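4. Putting the set back in the case

Read this section before you close the Storkunum case for the first time. The set has 200 chips and they are heavy when they move together, so please do not hurry with it.

4.1 Lay the case flat on a floor or a strong table. Keep the hinge side away from you.

4.2 Open both latches and turn the lid back fully. Do not hold the lid half open with your elbow.

4.3 Sort the chips by colour before you put any of them in. Push each stack together between two hands and lower it on its side into the slot.

4.4 Put the card decks in their compartments. The buttons go in after the cards.

Caution: never lift the case by the lid.

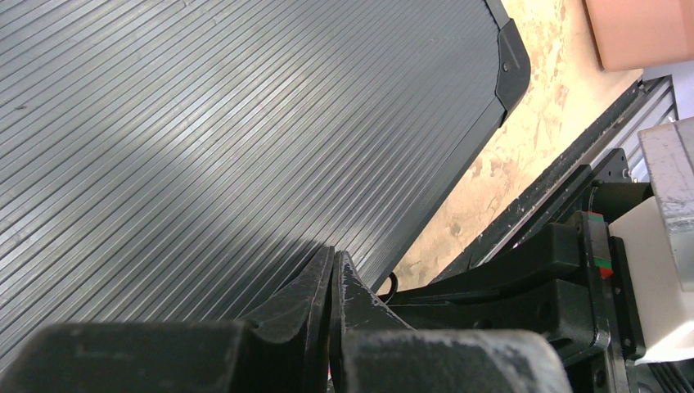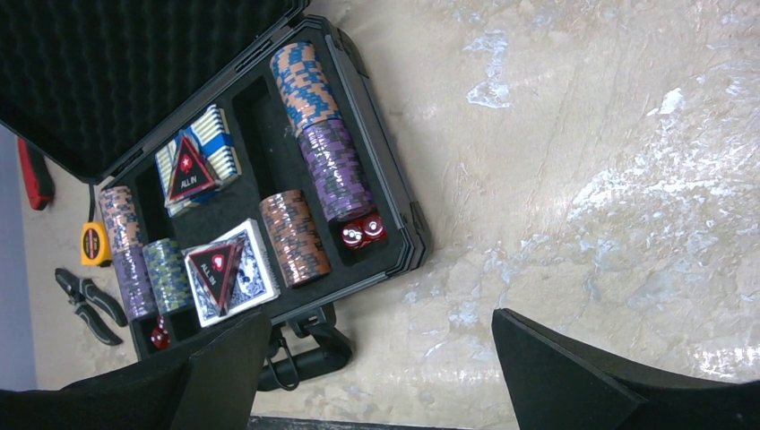

Colours may be divided between compartments if one slot becomes full. It is better to do this than to press the last chips down with force, for the edges get marks and the stack will be difficult to take out next time. In the open case the purple chips are kept in two places, one stack at each end of the tray, and the "ALL IN" buttons lie on top of the decks. Two of the three red dice share the long compartment with the chips -- check for them before closing, they are easily forgotten under a sofa.

4.5 Close the lid slowly. If it stops before the rim, open it again and look for a chip which stands too high.

4.6 Press both latches until you hear the click, then carry the case by its handle only.

Note: a spare set of 3 card decks can be ordered from Anozie, see section 7.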